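Test du Devero, alarme personnelle à goupille

Mis à jour le 3 décembre, le prix a baissé entre-temps.

Contexte rapide. Mon beau-frère s'est fait arracher son téléphone en juillet, devant la gare, pendant une vente entre particuliers. Rendez-vous fixé par messagerie, deux types au lieu d'un, terminé en dix secondes. Plainte déposée, classée. Depuis, dans la famille, tout le monde veut « un truc ». Le truc, c'est moi qui l'ai acheté. Devero, 20 euros, commandé chez Declercq, livré en deux jours dans une enveloppe à bulles.

Le principe : un galet, une goupille, une dragonne. On tire, ça hurle. On remet la goupille, ça s'arrête. Pas d'appli obligatoire, et c'est pour ça que je l'ai pris. Une appli existe quand même, j'y reviens.

Le son. Très fort. Aigu, désagréable, modulé. Déclenché une fois dans la cage d'escalier, le voisin du dessous est monté en chaussettes. Dehors, sur un parking de supermarché, c'est moins net : on l'entend de loin mais les gens pensent à une alarme de voiture. Deux personnes se sont retournées, une troisième a continué à charger ses courses. À savoir avant d'acheter. Une alarme attire l'attention, elle ne fait venir personne à coup sûr. 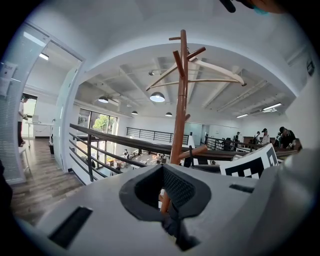
La goupille maintenant. Trop dure à mon goût le premier jour, correcte au bout d'une semaine. Avec des gants d'hiver, faisable. Ma mère, qui a de l'arthrose, n'y arrive qu'en coinçant le galet contre sa hanche. En revanche aucun déclenchement involontaire en cinq semaines, alors que l'ancien modèle que j'avais (un Trotport, acheté sur un coup de tête) partait tout seul dès que le sac tombait. Rien que pour ça le Devero passe devant.

La dragonne, bof. Couture qui s'éffiloche déjà. J'ai mis un mousqueton à la place.

La lampe. Il y en a une. Elle éclaire une serrure, point. La notice parle de « lumière dissuasive », on va dire que c'est généreux.

L'appli. Elle envoie votre position à trois contacts quand on appuie deux fois sur le côté. Essayé avec Consolacion Barredo, une collègue, qui a reçu le message tout de suite en ville et au bout de quatre minutes depuis un sous-sol. Quatre minutes c'est long. Et il faut créer un compte, accepter la localisation permanente, refuser l'abonnement premium à chaque ouverture. J'ai désinstalé. L'alarme marche très bien sans.
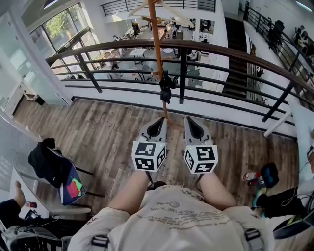 L'open space vu de la mezzanine

J'ai posé la question à Leandro Villalba, ancien policier, qui anime des ateliers de prévention dans notre quartier. Son avis sur ce genre d'objet : utile si on l'a dans la main, inutile au fond du sac. Il conseille surtout de choisir le lieu avant la vente. Hall de commissariat si c'est accepté, banque en journée, galerie commerciale, jamais une adresse envoyée au dernier moment. Venir à deux. Ne pas sortir l'objet tant que l'acheteur n'est pas là, seul, comme convenu. Et si on vous menace, donner. Une console ça se rachète. Il a répété ça deux fois.

Du coup je ne vois pas le Devero comme une protection pour ce type de rendez-vous. Plutôt pour le trajet du soir, le local à vélos, l'arrêt de bus. Face à quelqu'un d'armé je ne tirerais sans doute pas la goupille, et la notice n'en dit pas un mot. Dommage, un petit paragraphe n'aurait pas coûté cher.

Pile : une bouton classique fournie, compartiment à vis. Tournevis minuscule non fourni. Penser à tester une fois par mois, prévenir les voisins avant.

Les plus : puissance, prix, pas de faux départs.
Les moins : dragonne, appli pénible, goupille raide pour les mains fragiles.

Note : 7 sur 10. J'en ai repris un pour ma nièce, sans l'appli — et avec le mousqueton.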